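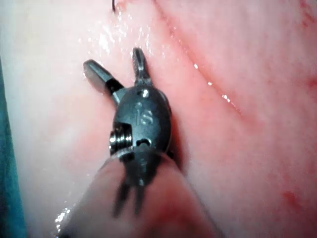

The kitchen table as a translation office

Ningsih Lumenta translates cookbooks. She has done it from the same kitchen table since she moved to Mernia, and when I visit her in January the table is covered with pages, a dictionary without its cover, and a bowl of shallots that she is peeling while we talk. She asks if the smell disturbs me. It does not.

She began with letters, not with recipes. Her aunt in Sitompul had sold spices by mail, and the foreign customers wrote long letters about what went wrong in their pots. Ningsih was the only one in the house who had good marks in English, so she answered them. "I was sixteen and I gave advice to grown people about their rice," she says. "I think I was quite strict."

The first book came many years later, from a small publisher called Clelus. The editor, Didier Lebrun, sent her one chapter as a test. She returned it with two pages of questions. How big is the spoon? Which leaf does the author mean, when the same name is used for different leaves on different islands? Lebrun told me on the telephone that he was a little afraid when he saw this list. "Then I read it and I understood that we had printed these mistakes for a long time already," he said. He gave her the whole book the same week.

The printing was 2000 copies, and 1428 of them were sold in the first year. Ningsih knows the number by heart. For her it was a very high number, and she still has the letter where it is written.

I ask what is most difficult. She thinks for some time and puts down the knife. "The verbs," she says. In her mother's language there is one word for frying a paste until the oil comes out of it and the raw smell is gone. English needs a full sentence for this, and when the sentence comes thirty times in a book, the reader gets tired. In the end she explained the word once, in the front, and kept it as it is in all the recipes. Lebrun was against it. They argued for a month, and the word stayed.

She cooks every recipe before she sends it away. The neighbor on the second floor, Gráinne Moynihan, gets a part of it in a covered dish. In return she reads the English text aloud, and where she stops or goes back, Ningsih makes a mark with a pencil. "I don't correct anything," Moynihan says when we meet her on the stairs. "I just read it and eat it."

There was also a bad period. For 2 years Clelus had no money for translations, and Ningsih worked at the desk of a language school, where she mostly filled in forms. She does not like to speak about it. She only says that she continued to collect words, in a blue notebook - fish names, mostly, and the names of knives.

Now she is working on a book from Tomico, written by a retired ship's cook, Wahyudi Chong. He measures everything for a crew of 30. She has divided all his amounts, but salt and chili do not always follow the division, so each dish must be tried again. Chong answers her questions by postcard, usually with one word.

She shows me the last one. Her question was how long the beef should stay on the fire. On the card is written, in large blue letters, "Longer."

The water for the noodles is boiling by this time, and she moves the pages to one side of the table and asks me to bring the bowls from the shelf.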